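3.2 Setting up the cell and keeping it in order

We would like to spend a little longer on the day-to-day upkeep of the cell than papers of this kind usually do, partly out of affection for it and partly out of a belief that readers who want to build something similar will learn more from our housekeeping than from our block diagrams. The cell, which we call Ramon after the bench it was first bolted to, has two arms facing a shared black tabletop, each with a two-finger gripper. Between them stand a pipette on its stand and a clear acrylic tube rack, and these are the things most of our trials are about (Figure 2). Everything else in the room at Pukstead is storage, and we have tried hard to keep it from creeping onto the table.

The rack has two rows of four openings, so 8 positions in all, and the controller knows each of them by row and column. When we first set the cell up, we taught every position by hand, guiding the gripper down with a tube already in it until the tube slid in without rubbing. That was slow and rather pleasant work, and it served us well until the rack was nudged. A clear rack on a black surface is easy to knock and hard to see, and a shift of a couple of millimeters is enough to make a tube catch on the upper plate. We now teach only two corner openings and let the software, a small package called Stustness that Els Cuypers wrote for an earlier bench, work out the rest. If the two taught corners disagree with the stored spacing by more than half a millimeter, the cell refuses to start and asks for someone to come and have a look.

The finger pads deserve a paragraph of their own. Over the period reported in this paper the cell made 3,932 insertions, and we changed the pads on the right arm twice and those on the left arm once. The right arm does nearly all of the carrying, so the difference was no surprise to us, but the way the wear showed itself was. We had expected dropped tubes. What we saw was tubes that tilted a little in the grip as they met the rack, so that the lower end went into the opening at an angle and the wrist pushed harder and harder to straighten it. The first change of pads came after 1,534 insertions, and in hindsight it should have come sooner, as the force log had been climbing gently for days while we were all looking at something else.

We have since settled into a routine that takes roughly half an hour every Friday. One of us wipes the pads and the tabletop, checks the small screws on the finger joints with a hand driver (never a powered one, after one sad afternoon), and follows each cable with a fingertip from the wrist back to the base, feeling for stiff spots or places where the jacket has begun to flatten. Then comes a single slow insertion at reduced speed, with a colored tube lowered into a middle opening of the back row, which we chose because it is the most awkward place to reach past tubes already standing in the rack. If the force curve from that one slow trial lies on top of the curve stored after the last change of pads, we put the driver back in its drawer and carry on.

The pipette stand is left in place during this check. We used to lift it away, thinking it would be kinder to the pipette, but putting it back meant measuring its position all over again, and a check done without it told us very little about whether the arm would clear it on a working day. Wiriya, the motion planner we use, treats the stand as a fixed box with a generous margin on every side, and the planned paths are a bit roundabout as a result.

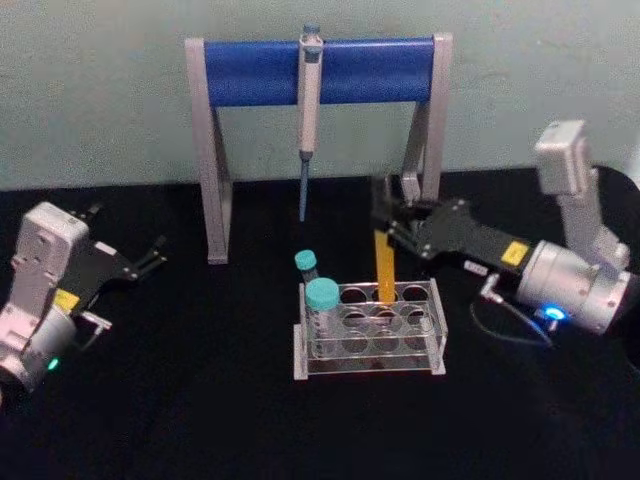

Figure 2. The Ramon cell during a slow insertion, with the right arm lowering an orange tube into the rack.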